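January 4, 2020

Sweeping up after the holidays

The last of the boxes went out to the hall this morning, and I'm left with what every January leaves me with, a floor that needs a proper going over. I love our marble floor, I do. It was the thing that sold me on the apartment back when we came to see it one boiling afternoon in July, and I remember slipping my shoes off and standing there with cold feet thinking yes, please, this one. What I didn't consider (who would, in that heat?) is how good white stone with gray veins is at showing you a hair and hiding a crumb, both at the same time.

So I sweep. I have a vacuum, and it's a fine one, but it roars and the cord never reaches, and for everyday mess I'd much sooner take the broom and the long-handled dustpan. I bought the pair at Gulyás, the little housewares place on the corner in Botau, the same week we moved in. They both have wooden handles with a white plastic end and a hole for hanging, and I still haven't put up the hooks. One of these years! 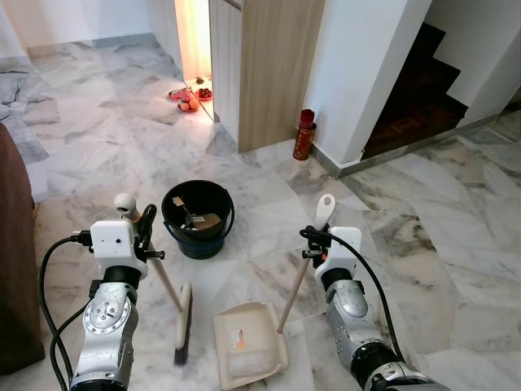 My way of going about it is not very scientific. I start along the sofa, where everything ends up sooner or later, and work toward the middle of the room in short strokes, keeping the bristles low. Long swings look satisfying but they just send the dust sailing off to the other wall, and then you have to go and fetch it. After that I do the edges by the baseboards, and the doorways last, with the dustpan laid flat so nothing sneaks underneath.

The black bucket comes along with me from room to room. It started out as a mop bucket and then somehow became the place for scraps of cardboard, and I've stopped fighting it. We had so many deliveries in December that I was flattening boxes every evening, and it's handy to have somewhere to drop the pieces until I'm ready to go down to the bins. Our building in Zustberg has 70 apartments and you can imagine the state of the paper bin after New Year's. I made 3 trips yesterday and the lid still wouldn't close.

I do try to pick up toys before I begin, but I'm a soft touch and if one has been parked somewhere with obvious care I'll sweep right past it. Little balls are another matter, they roll if you so much as look at them. The red glass candle holder lives on the floor by the wall at this time of year, and I go gently there. It came from the Christmas market in Grenov and I'd be very sorry to hear it crack.

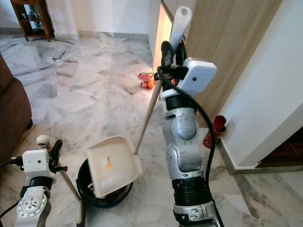
What I'd like to get done this month

Hooks for the broom and the dustpan, first of all, at a height I can reach without a stool. Then felt pads for the sofa feet, and a basket with a lid for the small toys. I'd also like to wash the whole floor properly with warm water and a drop of plain soap, one room at a time, with the windows open if the weather lets me. I'll write again when the hooks are up.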